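About Clorel Culinary School

Clorel Culinary School is a private, nonprofit school of cooking and kitchen management in Markumton. The school was founded to give working adults a path into the food trades without requiring them to leave their jobs or move to a larger city. It remains independent and is governed by a board that meets each January to approve the budget and the course calendar.

Our Mission

The school prepares students for paid work in restaurants, hospitals, hotels, and school cafeterias. Instruction is practical. Students spend most of their hours in the teaching kitchens, and classroom time is given to food safety, costing, menu writing, and the law as it applies to small food businesses. Every student completes a placement with a local employer before a certificate is awarded.

Programs of Study

The school offers 2 certificate programs. The Certificate in Professional Cooking requires 700 hours of instruction and is open to applicants with no prior kitchen experience. The Certificate in Kitchen Management is intended for cooks who already hold a job in the trade and wish to move into purchasing, scheduling, or supervision. Evening and daytime sections are available for both programs.

Short courses are open to the public throughout the year. Subjects include bread, stocks and sauces, home canning, and the care and sharpening of knives. Enrollment in a short course does not count toward a certificate.

Ingredients and Suppliers

Produce for the first-term vegetable course is bought from growers in the Lewis valley whenever the season allows. Students learn to judge ripeness, to store each item correctly, and to record waste. The tomato receives a full week of study, covering slicing, peeling, seeding, and slow cooking, and the practical test at the end of the term includes a raw tomato salad and a cooked sauce.

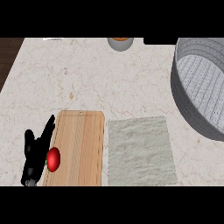

Our Campus

The main building on Hilora Street has been the home of the school since 2000. It contains 4 teaching kitchens, a bakery, a lecture room, and a small library of cookbooks and trade journals that may be used by graduates as well as current students. The student dining room serves lunch to the public during term. Reservations are accepted at the front office, and menus are posted at the street entrance.

The building is accessible by ramp from the parking lot. Visitors are asked to sign in on arrival and to wear closed shoes in all kitchen areas.

Admission and Tuition

Applicants to a certificate program must be at least eighteen years of age and must hold a high school diploma or its equivalent. An interview is required. Tuition may be paid in full or by the term, and the fee includes uniforms, textbooks, and a basic knife set. Students with financial need may apply for the Clorel Grant, which covers part of the cost of tuition and is renewed on the basis of attendance.

Equal Opportunity

Clorel Culinary School admits students without regard to race, color, religion, sex, national origin, age, or disability. Requests for accommodation should be made in writing to the admissions office before the start of term.

Page last updated 08/02/2022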